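Medach open day - anyone else go?
Robots & Automation > Shows, visits, open days
528 views

tinsnips_dale
Went to the Medach open day this afternoon. Got there late, parking was a mess. Mostly there for the two-arm demo bc we're looking at something like it for the returns bench at work. Phone boxes. Lids on, lids off, all day long. Anybody else there? Want to compare notes before I write it up for my boss.

kettlebridge
Was there for the morning one. Two arms, phone box, white table. Liked it. Slow though. My guy on nights would do a dozen in the time.

tinsnips_dale
Slow yeah. Saranya Gowda did the talking at mine and said straight out they run it at reduced speed with visitors in the room. Didn't give a full speed number. I asked twice.

orrin_p
"Reduced speed for visitors" is what they all say. Maddocks said the same thing in September and then the real cell was the same speed with a fence around it.

kettlebridge
Maddocks was a totally different setup. One arm and a suction cup. Not comparing those

orrin_p
Comparing the sales talk, not the arm.

mvh_packline
Couldn't make it. Did they say how it's trained? Scripted moves or learned from somebody driving it by hand?

tinsnips_dale
Learned. 3,723 runs by hand for the box task, she had it on a slide. Cameras at the wrists so it sees up close. Didn't catch if that was all one box or a mix. Should of written it down.

kettlebridge
Mix, she told our group. But only the one box was out for the demo so take that how you want.

orrin_p
So more than 3,000 runs to take a lid off a box. A jig and a cylinder does that for the price of lunch.

mvh_packline
If your boxes are all the same, sure. Ours aren't. We get returns from Illow and Ornow in the same tote, plus whatever people taped shut themselves. A jig is useless for that, we tried.

orrin_p
Fair on the tape. Did they show tape?

tinsnips_dale
No tape. Asked. "On the list."

kettlebridge
What I wanted to know about was tight lids. Those slip-fit lids suck down onto the base and you have to kind of wiggle them. She let me feel one of the finger sets after, pretty chunky. I'd worry about scuffing on anything going back out as new. For refurb who cares.

mvh_packline
We'd care, our refurb customer sends pics back over a dented corner.

tinsnips_dale
Good point, adding that to the writeup. Also want to know what happens when it drops a lid. Does it stop and beep or try again. Forgot to ask that one.

orrin_p
That's the only question that matters imo. Ask that and the price. Rest is theater.

kettlebridge
Disagree but ok. I'd go back with a tote of our own boxes. She said email first and they'll set aside an hour.

tinsnips_dale
Might do that. mvh if you want in, pm me, bring your ugly ones. Here's one from the wrist camera, they were handing them out.

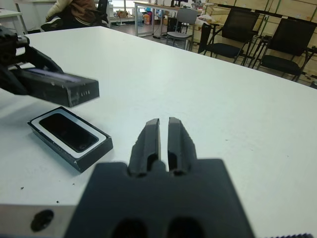

Medach demo, wrist view. Lid held up by the other arm, tray on the table.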